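### 3.2 What a shared board looks like between uses

I'll start with the board I know best, partly as it's the one that got me interested in all this. It's big and white, it hangs in the Misstead workroom, and everyone in the building seems to have written on it at some point. When I began the study I thought I'd be looking at what people write. I ended up far more taken with what they leave behind – the ghosts of old lists, the grid somebody half wiped, the magnets that hold up nothing at all.

Over the study I collected 285 notes on boards like this one, from 42 rooms (the full list is in the appendix). Most of my notes are short and a bit grumpy. "Smudges again" comes up a lot! But the smudges matter, and Figure 2 is the one I keep going back to when people ask me what I mean by a board at rest.
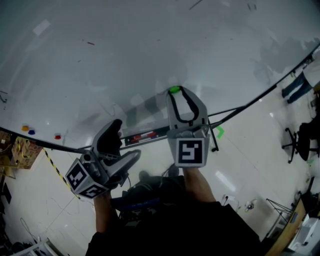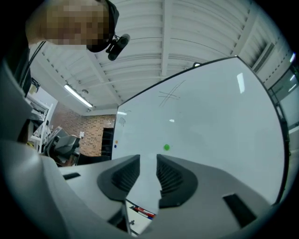
**Ye-rin Ha**, lead author and keeper of the board notes

*Figure 2. The Misstead whiteboard.*

Look at the first picture for the magnets. The orange and blue ones have ended up close together near the left edge, with the red a short way off to their right, and not one of them is pinning up a sheet of paper. I came across this in room after room. People told me they like to park magnets where they can find them again, and the parking spot drifts over the months until it becomes a sort of habit.

Then there's the tray. The pens lie side by side in a bunch near the middle of the lower edge, red, white and dark caps all mixed in together. At Noline the pens are sorted by colour and lined up at one end, and I'm told the sorting lasts until lunch. I have a soft spot for the bunch, I must say.

The second picture is where you can see the old marks best. Near the top centre there are faint grey lines, two slanting strokes with two more crossing them, a rough hash. It could be the start of a table, or a game of noughts and crosses, and I never did find out. I've put it down in my notes as "grid, purpose unknown", along with plenty of others. In the same picture a small green magnet sits slightly below the middle of the board, well inside the writing space, so anyone filling the board would have to write round it or move it.

I asked people in the workroom how often the board gets a proper clean, with spray and a cloth, and got answers ranging from "every February" to a shrug. Dry wiping is another matter and happens all the time – it takes off the words and leaves the grey. Section 3.3 compares this with the smaller boards at Lendik, where the cloth hangs on a hook beside the pens.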